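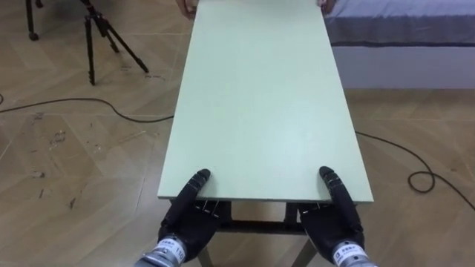 图7-1 人机共持一块浅绿色平板：远端为人的双手，近端为两只黑色多指机械手（头部视角）

第7章 协同搬运中的控制软件

7.1 问题的提出

前几章讨论的抓取任务中，物体的运动完全由机器人决定。协同搬运不满足这一前提。平板两端分别由人和机器人接触，构成一条闭合运动链，任一端的位移都会以力的形式传到另一端。若近端仍采用纯位置控制，几毫米的标定误差就可能引起较大的内力。

本章控制软件分为2层。底层为阻抗控制环，频率1,000 Hz，根据腕部力与力矩的测量值修正末端位姿；上层为意图估计模块，由图像和力信号推断同伴的期望速度。两层之间只传递参考轨迹与刚度矩阵，不传递原始传感数据。

图7-1所示视角给感知带来两个困难。其一，板面平滑、无光泽，可用特征少，位姿估计主要依赖边缘；其二，同伴的手仅露出指尖与指节，以全身骨架为输入的跟踪器不适用。7.3节给出只用板面轮廓求解位姿的方法，7.4节讨论轮廓被机械手部分遮挡时的处理。

全章算例采用Gomard控制框架，日志回放使用Gistgate工具。随书数据含541段轨迹，其中19段留作习题7.6的测试集，不得用于参数整定。力控部分的记号沿用Arai（新井）讲义，与第4章略有不同，对照表见附录B。

7.2 闭链约束与内力分解

设平板坐标系为{O}，机器人两个接触点与人的两个接触点均在{O}中表示。各接触点的力旋量经抓取矩阵G映射为作用于物体的合力旋量，G的零空间对应内力。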